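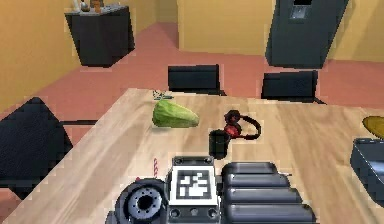

"A segunda temporada não pode viver da primeira"

Jun 25, 2020

Abdelkrim Shehata atende a chamada com doze minutos de atraso e pede desculpa três vezes. Esteve a noite toda na montagem do sexto episódio de Denholm, a série sobre dois irmãos que herdam uma sala de cinema numa vila de mineiros, e ainda não dormiu. Pergunto se prefere marcar para outro dia. "Não, não, vamos agora", responde. "Se eu dormir, esqueço tudo o que queria dizer."

A primeira temporada estreou em dezembro, sem muita publicidade, e cresceu de boca em boca. Shehata escreveu quase tudo sozinho, num apartamento que dividia com a irmã. Desta vez tem uma sala com mais quatro argumentistas, e confessa que o hábito lhe custou. "Nas primeiras semanas eu reescrevia as cenas dos outros durante a noite, às escondidas. Eles percebiam, claro. Uma colega mandou-me a minha própria versão com as correções dela por cima, e a dela era melhor."

Falamos do fim da primeira temporada, que dividiu o público. O irmão mais velho, Chege, vende a sua parte do cinema e parte no autocarro da manhã, sem uma palavra. Houve quem escrevesse à produção para exigir outra cena. "Recebi uma carta de 2 páginas de um senhor reformado que tinha trabalhado como projecionista. Ele não se queixava da partida. Queixava-se de que o Chege deixava o projetor ligado. Dizia que um homem daqueles nunca faria isso, e tinha razão." O projetor ligado é agora a primeira imagem da nova temporada, e a história tira dali uma boa parte do conflito entre os irmãos.

A ação muda-se em parte para Brostcombe, uma cidade costeira onde Chege procura emprego. Eu vi os dois primeiros episódios, e o que mais me surpreendeu foi o ritmo - o segundo passa quase inteiro dentro de uma lavandaria, durante uma noite de chuva. Shehata ri quando lhe digo que o meu marido adormeceu. "Diga-lhe que volte ao minuto trinta. Eu sei que é lento. A produtora também me disse, com palavras menos simpáticas."

A produtora é a Sadell, que financiou a série desde o episódio piloto. O orçamento subiu, mas o autor não gosta que se fale disso como de uma vitória. "Temos mais dinheiro e gastamo-lo em coisas que não se veem. Gastámos no som. Na primeira temporada, a sala de cinema soava como uma garagem, porque era uma garagem." Para a cena da reabertura foram precisos 262 figurantes, e o guião tinha 100 páginas só para esse episódio duplo. "Cortei muito. Ainda acho que cortei mal uma conversa na bilheteira, mas já não há remédio."

Pergunto-lhe pelos filmes que os irmãos projetam. São todos inventados, e cada um tem um cartaz, um título e uma pequena cena filmada a preto e branco. Alguns espectadores já fizeram listas deles na internet. Shehata conhece as listas e corrige-as em segredo, com um nome falso. "Faltava-lhes o western. Aparece só refletido num vidro, ninguém tinha obrigação de o ver."

Sobre uma terceira temporada, fala com prudência. Tem um caderno com ideias, e uma delas passa-se vinte anos antes, com a mãe dos irmãos atrás do balcão. Não sabe se a vai usar. "As pessoas pedem-me que volte tudo ao princípio, os dois rapazes na cabine, a vila, os 800 lugares vazios. Compreendo, eu também tenho saudades. Mas os atores cresceram, e o mais novo já é mais alto do que o irmão."

Antes de desligar, quer saber se gostei da música do genérico, que foi regravada com um acordeão. Digo-lhe que preferia a antiga. Fica calado um momento. "A minha irmã também", diz, e volta para a montagem.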